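Ticket: Sack released early during counter placement, simulated kitchen
Project: Donotia
Opened by: Ieva Sakalauskas
Assigned to: Ha-rang Yeo
Status: Open, workaround in place
Opened: Apr 24, 2023

Summary
In the pick-and-place task "sack to counter", the gripper opens before the sack has reached the countertop. The sack drops to the floor and the episode is logged as a success. 27 of the episodes in the last batch of 3,000 are affected. All 27 use the kitchen layout with the microwave to the right of the cooktop.

Steps to reproduce
Load the layout with the microwave door set to fully open. Start the arm from the right-hand home pose. Run the placement policy with seed 53. The fault appears on every run with this seed. With the door closed it does not appear. 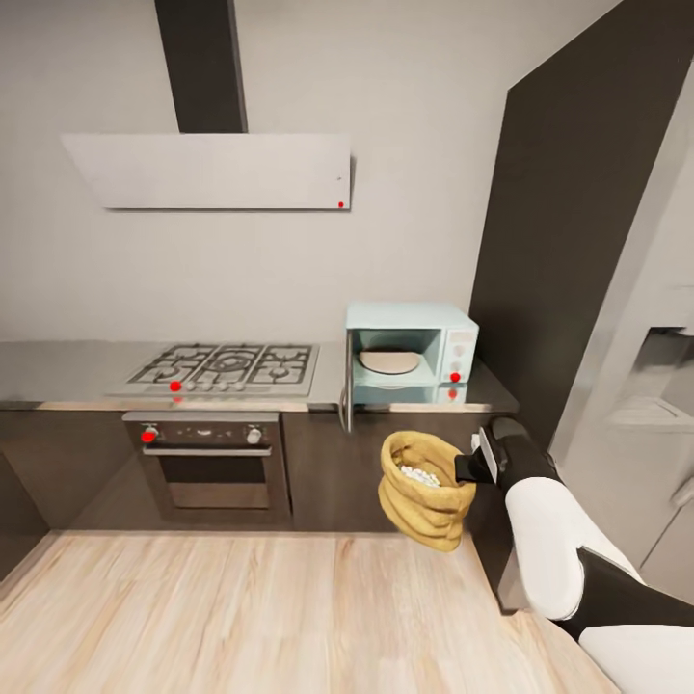 Seed 53, sack held by its upper edge in front of the cabinet door, microwave door open.

Comment, Ha-rang Yeo
Reproduced on my machine with the current build. The contact log shows a touch between the sack body and the open microwave door while the sack is still below counter height. The release condition only asks for "sack in contact with a support surface". The door belongs to the same collision group as the countertop, so the condition is met and the fingers open. The planner and the gripper driver both behave as specified.

Comment, Konrad Camenzind
Why does the episode pass? The sack ends up on the floor.

Comment, Ha-rang Yeo
The success check reads the release flag and the distance between gripper and sack. It never reads the final height of the sack. I count that as a second fault and have put it on a separate ticket.

Comment, Engelbert Riedl
Tried a larger contact threshold first. No good. It hides the fault on seed 53 and brings it back on 2 other seeds. Reverted.

Workaround
Set the door to closed in the layout file before the run. Do not use the affected episodes for training. Hermine Mösli has moved them to the quarantine folder and marked the batch as incomplete.

Proposed fix
1. Give the microwave door its own collision group.
2. Release only on contact with the countertop, with the sack base at counter height.
3. Rerun the whole batch with the door open and compare release heights.

Items 1 and 2 are in review. Item 3 waits for a free slot on the render machine, at the latest in July.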